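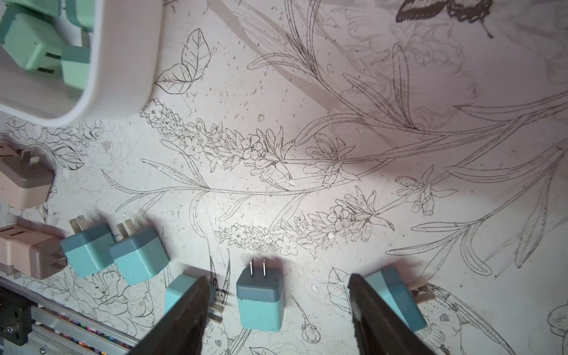 July 16, 2025 – eczema cream rub-out, Barnthorpe bench

Repeated the March spreading test on the Dikeo base, batch 101, against the Aoki ointment. Same glass plates, same 2 g load. Dikeo spreads further at skin temperature but leaves a film that stays tacky for 7 minutes. Aoki is stiffer and greasier, no tack.

pH strip on the Dikeo reads a little high for broken skin. Meter needs calibrating before I trust that.

Separation after the spin: none in Aoki, thin clear layer in Dikeo. Emulsifier level is the first suspect – mixing speed second. 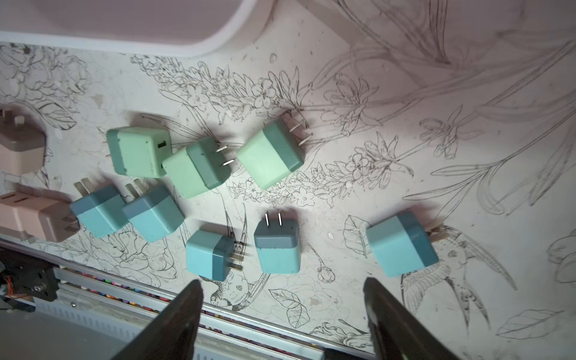
Clukedard replied that the tack matters more than the pH, as patients on their panel stop using a cream that sticks to sleeves, and asked for a run with less glycerin.

Next: cut glycerin by half, keep everything else fixed, spin again. Label the tubes on the side this time, caps get swapped.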